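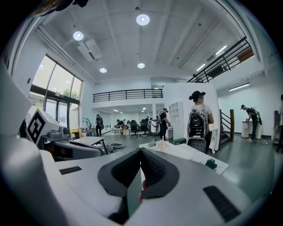 Ticket 1781 – Mezzanine : éclairage, câbles et « le bruit »

Imprimer | Envoyer par e-mail | 3 commentaires

Ouvert par : Godfrey Nyanda
Site : Matdale, grande salle à deux niveaux
Priorité : moyenne (déclarée « vitale » par le demandeur, revue par nos soins)
Statut : résolu en partie

Description du problème

Bonjour. Quand on allume les tubes fluorescents de la salle, quelque chose bourdonne. On l'entend surtout en haut, contre le garde-corps noir, et plus du tout dès qu'un technicien monte l'escalier. J'ai d'abord accusé la ventilation, puis l'appareil blanc suspendu au plafond, puis mes collègues. J'ajoute au même ticket les câbles par terre près des pieds de la petite table blanche, parce qu'on m'a refusé un deuxième ticket.

Journal

Entrée 1. Demandé au demandeur d'éteindre et de rallumer. Il répond qu'il l'a déjà fait. On le lui redemande. Il le fait. Bourdonnement inchangé, demandeur légèrement plus fort.

Entrée 2. Essai par zones. Spots ronds encastrés seuls : silence. Tubes seuls : bourdonnement au bout de quelques minutes. Le coupable est donc du côté des tubes, et l'appareil du plafond reçoit nos excuses.

Entrée 3. Le plan fourni par Retach indique deux tubes. Il y en a trois allumés du même côté, le plus bas étant fixé au mur. Demandé à Retach d'où sort le troisième. Réponse : « Il est sur la version suivante du plan. » Demandé la version suivante. Pas de réponse à ce jour.

Entrée 4. Tube mural déposé, référence 752 relevée au marqueur sur le boîtier, de la main de quelqu'un qui savait sûrement ce que cela voulait dire. Avec ce tube hors circuit, plus de bruit. Remis en place : bruit. Déposé encore une fois, pour le plaisir.

Entrée 5. Ballast commandé chez Hwang. Livraison annoncée « sous peu ». En attendant, le tube mural reste éteint. Avec la baie vitrée à gauche et les arbres derrière, on y voit très bien jusqu'au milieu de l'après-midi. Ensuite on y voit comme en décembre.

Entrée 6. Câbles. Le demandeur souhaite une goulotte. Arketa, qui gère le sol gris et y tient beaucoup, interdit de percer et de coller. Proposition retenue : regrouper les câbles avec des attaches et les ramener sous la table. Le demandeur trouve cela « provisoire ». Le provisoire précédent datait de juillet et consistait à contourner.

Commentaires

G. Nyanda : Le bruit a disparu, merci. Maintenant j'entends les marches de l'escalier. Faut-il un nouveau ticket ?

Support : Oui. Merci de préciser quelle marche.

G. Nyanda : Toutes, mais surtout en descendant. Sinon, le siège gris près de la table, on peut le déplacer ou il est sur un plan aussi ?

Reste à faire

- poser le ballast à réception ;
- obtenir de Retach le plan à jour, ou à défaut un plan ;
- attacher les câbles, sans percer, sans coller.

Dernière mise à jour : vendredi 29 décembre 2023

Ce site utilise des cookies pour mémoriser vos préférences. Accepter | Refuser | En savoir plus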